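The Town That Wanted a Launch Pad

By Cúc Thái

The diner in Mahlangu opens at 4 in the morning, which used to be for the ranchers and is now mostly for the people waiting on rockets. I sat there through a long, foggy April breakfast with Wian Kruger, who ran the feed store for most of his life and has somehow become the person everyone calls when they want to know what is going on out at the Perkeck range. He ordered pancakes for both of us without asking, and then he told me about the road.

The road matters more than you might think. It is two lanes, it floods at the low crossing every winter, and it is the only way to get a rocket stage from the highway to the coast. When the launch company Liltari first came to look at the old range, its people spent one afternoon on the pad and the rest of the week on that road, measuring the curves. Wian rode along with them (he says he was invited, and his wife says he simply got in the truck) and he remembers one engineer getting out at the cattle guard and just standing there, shaking her head.

They came anyway. The county found money to widen four of the curves, the state found a bit more, and the low crossing got a proper culvert. The first truck came through after dark at walking speed, and half the town brought lawn chairs out to watch it go by. Somebody passed around tamales. Wian still talks about that night more than he talks about the launch that followed, which he mostly missed because he was looking for his dog.

What has changed since then depends on whom you ask, and I asked just about everybody. Rents are up, and that is a real worry for the families who have always picked strawberries here. The motel is full more often than it is empty. The high school has a machining class again, after a long stretch without one, and it has a waiting list! The beach closes on launch days, sometimes with very little warning, and the surf fishermen are as sore about it as you would expect.

Then there are the smaller firms, the ones that follow a launch site the way gulls follow a plow. Kikano took over the old packing shed by the rail spur and employs 500 people now, a number I had to ask for twice. Most of them do not work on rockets at all. They do wiring, testing, paperwork, shipping, and a great deal of cleaning.
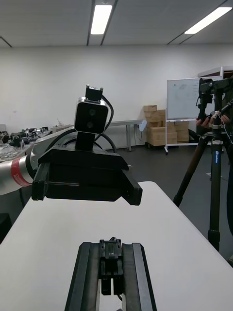
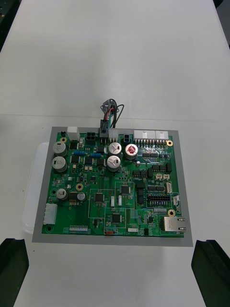
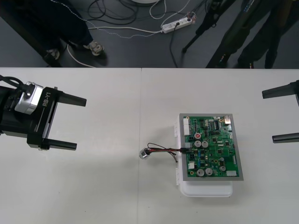
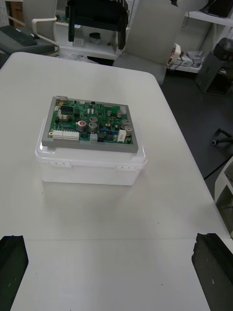
I asked Wian whether he would vote for it all over again, and he took so long to answer that the waitress came by and filled our cups. He said he would, but that he would have asked for the school money up front, and for a second road. The second road has been promised for five years. There are survey stakes for it out past the cemetery, with faded ribbons on them, and his granddaughter uses them as fence posts for her toy horses.

By then the fog had started to lift and word had gone around the counter that the morning's launch was off until evening - something to do with the winds up high. A few people groaned, a few ordered pie. Wian put on his hat and said he might as well go see about a gate.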